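Porkbridge Cloth Handling: Gallery

Home / Projects / Gallery

Welcome to the gallery page, which has been promised in three newsletters and is finally up! Most of you will have arrived from the Rorken download page, where everything is text and tables and the odd graph, and several people have written in (very kindly) to ask what the work looks like when it isn't a log file. Rorken is our software for taking a recording of hands folding or spreading cloth and turning it into something a robot's controller can follow. It reads the camera footage from each gripper, works out where the gripper was at every moment, tidies up the timing and passes the lot along to Plullodent, our planner. All of it is kept in the one repository, and the Porkbridge group has been picking away at it since January.

Click on any picture for the larger version. I've let the notes run on a bit, as I generally do.

Two grippers, one cloth

The hard part of any two-gripper recording is the clock. Each device keeps its own time, and the two clocks wander apart as a session goes on, so a corner that was lifted by both hands together can end up in the file as one hand lifting and then the other. Early versions of Rorken lined up the beginning of each recording and hoped for the best. Version 4 looks for matching moments all the way through and stretches one track very gently until it agrees with the other.

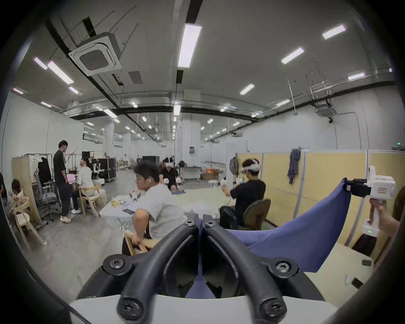

The stretching is done in short windows, and choosing the length of the window took up far more of the spring than I'd like to admit. Too long and the drift creeps back in between the ends; too short and the software gets excited by every little tremor of the wrist and starts matching things that have nothing to do with one another. We settled on 10 seconds with a generous overlap, and you can change it in the settings file under "align" if your own recordings are very quick or very slow. Please do tell us if you find something better, as our test set is all cloth and I'd love to know how it gets on with rope, or paper, or bread dough for that matter.

There is one small trap. If you trim a recording before importing it, trim both tracks in the same tool, or the start times in the header won't agree with the footage and the alignment will spend ages looking in the wrong place. Rorken does now warn you about this, in orange, although the warning scrolls past rather quickly on a busy terminal.

Holding on while the cloth sags

Plullodent began life as a planner for stiff things, boxes and trays mainly, and it had a touching belief that whatever lay between two grippers would be a straight line. Cloth soon cured it of that. If one side holds a corner up high and the other has a bunched fold lower down, the fabric between them sags, and a plan that takes the shortest path will happily drag the low part across whatever is underneath.

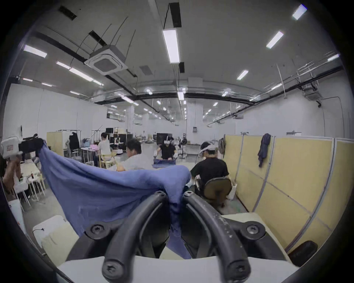

Planning for a soft load means keeping a rough guess of its shape and updating it as you go. We don't try to simulate every thread (there is some lovely work being done on that, and it all runs overnight). Our guess is a simple hanging curve, with one number for how much spare fabric there is and another for how far it is likely to swing. When the blue cloth dips in the middle like this, lifted at the far left and pinched by the black fingers nearest us, a single curve gives the planner a decent idea of how much room to leave below. Wrinkles it ignores entirely. It is a crude sort of model and I'm very fond of it, chiefly for being quick enough to run between one control step and the next on an ordinary desktop machine.

The sag guess is switched off by default for anything marked as rigid. If you're upgrading an old project, look for the line that says "load: unknown" and change it to "load: soft", otherwise you'll be back to straight lines and wondering what all my enthusiasm was for.

Checking the tracks by eye

All the recordings go through a viewer called Yazıcı before they reach the planner. It started as a quick script for printing gripper positions and has grown, as these things will, into a proper little program with a timeline, two camera panels side by side and a strip along the bottom showing how sure the tracker is of itself. Green means carry on, amber means have a look, and a gap means the tracker lost its place altogether. The current test set has 237 recordings in it and every one has been through Yazıcı, with a good deal of tea.

My favourite addition is the stepping key. Press it and the timeline jumps to the next place where the tracker was unsure, skipping all the comfortable bits in between, and a recording that used to want a full watch can be checked in a fraction of the time. Hold shift to go backwards. There's a bookmark key as well, for when you'd like a second opinion, and the bookmarks are saved in a plain text file that you can send to somebody else.
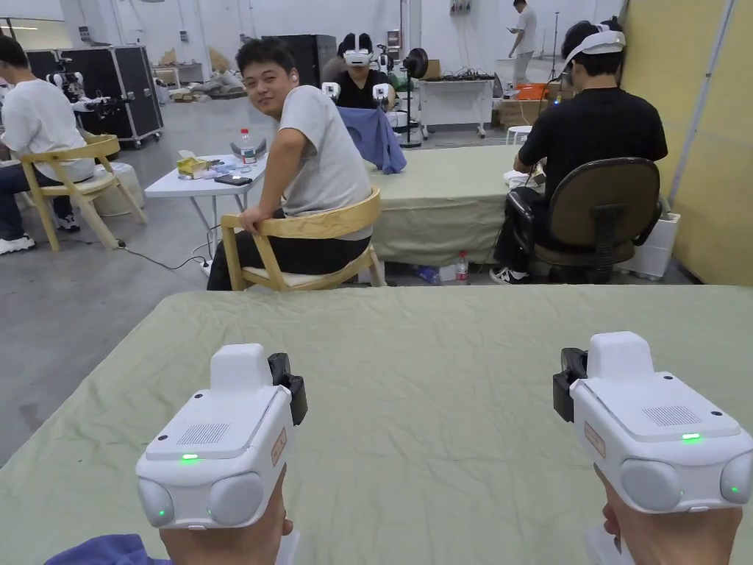 Can I use Rorken if my cameras record at different frame rates?

You can, as long as each file carries its own timestamps. Rorken converts every track to 30 frames a second on import and fills in the positions between frames, so mixed rates are fine. Files with no timestamps need the rate typed in by hand on the import screen, and it's worth checking the first few in Yazıcı before setting a whole folder going.

The smoothing setting comes up nearly as often, so I'll put it in while I'm at it. Leave it low for cloth. A high setting makes the paths look beautifully tidy in the viewer, but it also rounds off the short, quick movements where the fingers close, and those are the very movements Plullodent wants to see. There is a separate setting for finger opening, further down the same page, and that one can stay at zero.

More pictures will go up with the next release. The older gallery, with the boxes and trays, is still available from the archive menu.

Back to Projects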